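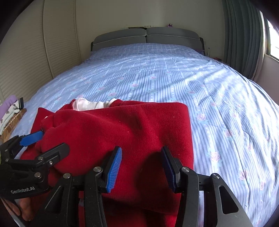 Red fleece, folded into a bundle with the lining still peeking out at the top.

I've worked in the laundry and linen room at Fornon for a good while now, and I get asked for folding tips at every family dinner. Since May the folding machines have been doing part of my job, so half of these tips are mine and half are things I only worked out from watching a machine get stuck.

Start with the thick stuff. Fleece hates being rushed! The Urkora line takes flat things beautifully - pillowcases, towels, sheets, 400 an hour and never a complaint - but give it a fleece top with a collar and it slows right down, and one of us has to step in. So smooth the body with your forearm first (not your fingertips, they leave dents), then bring in one sleeve, then the other.

Tuck the cuffs in where you can find them again. Ribbed cuffs are the part that wanders, and a machine will grab whatever is sticking out and pull the whole bundle apart. Your kids will do the same thing looking for a sweatshirt in a drawer.
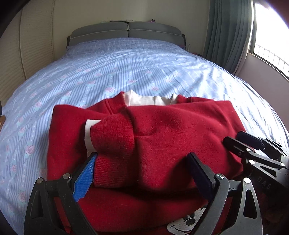

Linings are the other thing. If a lining bunches up inside the fold you get a lump, and the stack leans. I used to just squash it and move on, but the machine can't squash, so now we run a hand inside and pull the lining flat before anything gets folded. It takes a few seconds and I do it at home too.

Fold toward the print if there's one on the front, and never crease through the middle of it. We had a whole cart come back from Xu with lines across every logo and I had to re-press the lot on a Friday afternoon.

Use a bed if you have one. A kitchen table is fine for T-shirts, but you want room around a sweatshirt, and a bedspread has a bit of grip so nothing slides off. Pull the cover fairly smooth before you start. I go by the stripes on mine to keep the edges straight.

People want to know if the machines made my job smaller. Some of it, yes. We used to hand fold 2000 pieces on a heavy day and now it's closer to 500, all of them the awkward ones. My shoulders are happier. I do miss the towels a little, because you could talk over towels, and you can't really talk over a hood with a twisted drawstring. The pay stayed put, and two of us got moved onto checking and sorting out jams, and that came with training I'd have liked a lot sooner than we got it.

If your place is getting machines, ask who clears the jams and ask before they're switched on. Ours was a guessing game for the first month.

Next time I'll do fitted sheets, by hand, the slow way.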